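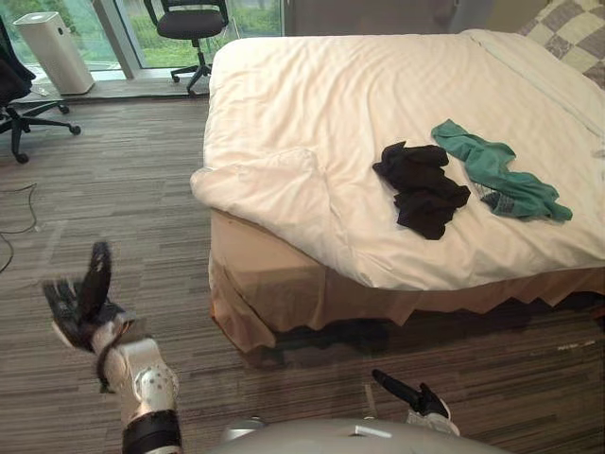
Why do clothes get wrinkled when you leave them in a heap?

Cloth is made of tiny fibers, and the fibers bend wherever the cloth is folded. If they stay bent for a while, they start to hold that shape. The line you see afterward is a wrinkle.

Reading time: 2 minutes
Print this page | E-mail this page

What is cloth made of?

Most cloth is made of threads. A thread is a bundle of thin fibers twisted together. Cotton fibers come from a plant. Wool comes from sheep. Polyester is made in a factory.

When you drop a shirt on the bed, it does not land flat. Some parts fold over other parts, and the weight of the cloth presses on the folds. A black garment and a green one lying on a white duvet will both have creases in them. The duvet can crease too, mostly at the corners, where it bends over the edge of the bed.

Why do some clothes wrinkle more?

Cotton and linen wrinkle easily. Water in the air gets into the fibers and lets them shift a little. When they dry, they stay in the new place. Wool is springy and often smooths out on a hanger overnight. Polyester takes in very little water, so it wrinkles less.

How does an iron help?

Heat and steam loosen the fibers. The iron presses them flat, and they stay flat as they cool. An iron on a high setting can reach 200 degrees Celsius, so ask a grown-up to do this part.

How to fold a T-shirt

Lay the shirt face down on the bed. Smooth it with your hands from the middle to the sides. Fold one side in toward the center, and fold the sleeve back. Do the same on the other side. Then bring the bottom hem up to the collar and turn the shirt over.

Pants are easier. Put one leg on top of the other, then fold them in half and in half again.

Words to know

Fiber: a very thin strand.
Crease: a line made by folding.
Hem: the sewn edge at the bottom of a piece of clothing.

Sign up for the Skavow Kids newsletter. New pages every October.

This site uses cookies. Accept | Settings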